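3. Reheated, Restewed, Forgotten: How Home Drinkers Handle the Second Cup
8 min read 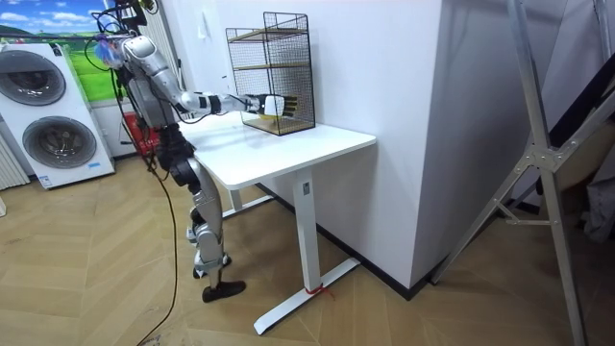

Figure 2

Anyone who has lived with a teapot knows that the first cup and the second cup are two different drinks, and this section is about the second one. Most of the published work on black tea we were able to find deals with the first pour, which is measured, timed and drunk at once, and that leaves out a good part of what happens in an ordinary kitchen. The pot sits. Someone answers the door, or gets to the end of a chapter, and then comes back and has to decide what to do with what is left. We wanted to watch that decision being made, and so the tasting had to be comfortable enough that people would stay for it. Our first plan had the pot at the far side of the table, and it was a poor plan. An arm held out almost level from the shoulder over a white rectangular table, as in Figure 2, is a tiring thing to keep up with a full pot at the end of it, and several of our older tasters told us so before they had finished pouring. We moved the pots to the near edge, and all the results given below come from that arrangement.

3.1 The people and the tea

We had 35 tasters, all of whom drank black tea at home on most days and made it in a pot at least some of the time. We did not ask for any training, and we turned away two kind people who taste tea for a living, although one of them stayed for lunch. The sessions were held in the back room at Shabalala, a tea room with a good deal of natural light and a very patient owner. There were 11 sessions, and each taster came to one of them.

The tea was a single lot of Trendavari, a broken-leaf breakfast blend of the strong, coppery sort that most of our tasters would recognize from their own cupboards, even if the name on the packet was new to them. We bought the whole lot in October and kept it in its sealed foil bags until the morning of use. A larger leaf would have been more forgiving when left standing, and we did think about it for quite a while, but the people we were trying to learn from mostly do not buy larger leaf. Water came from the tap through a plain jug filter and was boiled fresh for each pot in a Daltis kettle. We know that filtered water is a small kindness to the tea – the town supply is hard, and without the filter there was a film on every cup that people kept remarking on.

3.2 What we asked them to do

Each taster made a pot in whatever way they liked, drank a first cup, and then was left alone with a newspaper and a plate of plain biscuits. We gave no instructions about the leaves. Some tasters lifted the basket out without thinking about it, and others left it in, also without thinking about it, and this turned out to matter more than anything we had planned to measure. When the reading time was up, the taster was asked to have a second cup if they wanted one, and to make it nice in any way they would at home. Hot water, milk, sugar, lemon, a microwave oven and a clean pot were all there for the asking.

After the second cup we brought out a fresh one, steeped for 90 seconds from the same lot, and asked the taster to say which they preferred and why. Nusrat Kumarasinghe took down these remarks by hand. We had meant to use a recorder, but in the trial run it made people talk like a tea packet, all "bright" and "malty" and "full-bodied," and once it was put away they went back to saying that a cup was "a bit much" or "lovely, that."

We should say something about the cups, too. They were the tea room's own, thick-walled and fairly small, and they held the heat better than the mugs many people use at home. A taster with a wide, thin mug would probably have met the second cup in a cooler state than ours did, and might have been quicker to reach for the microwave.

3.3 What happened to the second cup

The most common rescue by far was a splash of hot water straight into the cup. People did this by eye and they were very good at it, stopping at a color they knew. Several told us they could not have said how much water they used, and when we asked them to do it again they landed on nearly the same shade. Milk usually went in afterward, and more of it than in the first cup. We had expected sugar to go up as well, since a stewed tea is a rough tea, but those who took no sugar in the first cup mostly took none in the second, and one gentleman was a little hurt to be offered it.

The microwave was less popular than we had supposed. Only eight tasters used it, and most of them looked around first, as though somebody might be cross. Their reheated cups were not disliked, though. Where the leaves had been taken out early, the reheated tea was described as flat but pleasant, and a few people could find very little wrong with it. Where the leaves had stayed in, reheating seemed to bring the bitterness forward, and those cups were the ones most often left unfinished on the saucer.

It was in the comparison with the fresh cup that we had our real surprise. We had gone in believing that nearly everyone would choose the fresh tea, and a good many did, but there was a steady group who liked their own rescued second cup better and were quite firm about it. These tasters spoke about strength in a different way from the rest. They found the fresh cup thin, and they used words such as "proper" and "settled" for the older one. All of them took milk. We do not want to lean too hard on this in a study of this size, but it does fit with the long habit, in many families, of letting the pot stand under a cozy until it has what one of our tasters called "a bit of a grip."

3.4 Some limits, and a word on Mulludent

Our tasters chose to come, and people who will give up a morning for a cup of tea are likely to be fond of it. The blend was a strong one, and nothing here should be carried over to green or lightly oxidized teas, which behave quite differently if they are left to stand. The reading time was also the same for everyone, where at home the gap between cups may be anything from a few minutes to a whole afternoon. We would have liked to vary it, and we ran out of tea.

Readers who know the Mulludent tastings will see that our figures for bitterness are lower than the ones reported there. We think most of the difference comes from the leaves. The Mulludent pots were left with the leaf in throughout, and ours were left to the habits of the people who made them, so that a fair number had been emptied of leaf long before the second pour. If we look only at the pots where the basket stayed in, the two sets of results sit much closer together. There remains a small gap that we cannot account for, and it may come down to the water, or to the thick cups, or to the biscuits, which were very good and which we did not think to control.

The tasters' remarks, lightly tidied for spelling, are given in full in the appendix, grouped by whether the leaf was left in the pot.

11 comments
Share this paper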